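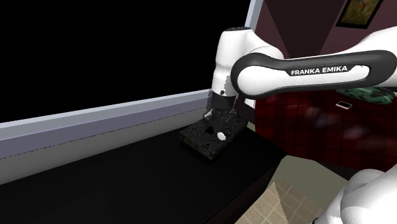 *Fig. 13. Simulated room, Franka Emika arm over the worktop, gripper lowered to the dark speckled block.*

## Section 4: Your first worktop chore in Mussa

If you have got this far, the Prevodari room has loaded, the arm is listening to you, and you are probably itching to make it do something useful. Good! This section takes you through one small job from start to finish: picking a block up from the worktop and putting it back down a little further along. It is the sort of thing you would do at home without noticing, on your way to wiping underneath, and it is a fair test of how much of the housework a machine can manage at present.

**Before you begin**

- Finish the joint check in Section 3.
- Set the run speed to 70 per cent or lower.
- Close any other Mussa rooms you have open, as they share the same clock.

### 4.1 Picking up the block

1. Open the **Chores** panel and choose *Lift and shift*.
2. Click once on the block. Its name will come up in the side bar with a small tick beside it.
3. Press **Approach** and let the arm come to rest over the worktop. On an older computer this can feel terribly slow, so do give it time before pressing anything else.
4. Turn the view until you can look along the gap between the two fingers. If the block sits at an angle to them, use **Turn wrist** until they line up.
5. Press **Lower**, then **Close**.
6. Read the grip figure in the side bar. When it has stopped changing, press **Lift**.

> **Note:** The block is dark and so is the worktop, and it is easy to misjudge the height from a single view. Wahyudi Manurung, who built the room, suggests keeping a second view open from the side while you lower the gripper.

> **Caution:** Never use **Force close** on a real arm with settings you have only tried here. Mussa will forgive a finger pressed into the worktop, and your arm may not.

### 4.2 Putting it down again

1. Choose a resting spot by clicking on a clear part of the worktop, well in from the front edge.
2. Press **Carry**, and wait for the arm to settle.
3. Press **Lower**. Stop when the contact light comes on.
4. Press **Open**, then **Retreat**.
5. Save the run. You will want it for Section 5, where we compare runs side by side.

If the block tips as you let go, undo the last step and lower it a touch more before opening. If the arm stops halfway with error 451, it has been asked to reach too far; pick a nearer spot and carry on from step 2.

### 4.3 So, can it tidy a kitchen yet?

We are asked this a great deal at Parusden, usually by people who have just had a lovely clean first run and are already thinking about the washing up. Our answer is that a single solid object on a clear surface is well within reach, and that things become harder very quickly after that. Soft cloths fold over the fingers, wet plates slide, and a cluttered worktop asks for a good many decisions before anything is lifted at all. Teguh Pattinasarany, who looks after our chore library, still marks anything with a tea towel in it as *experimental*, and we would ask you to treat those chores as such.

Please repeat the block chore with at least 2 different starting angles before going on to Section 5. Saved runs are kept in the Korgate folder, under **My chores**.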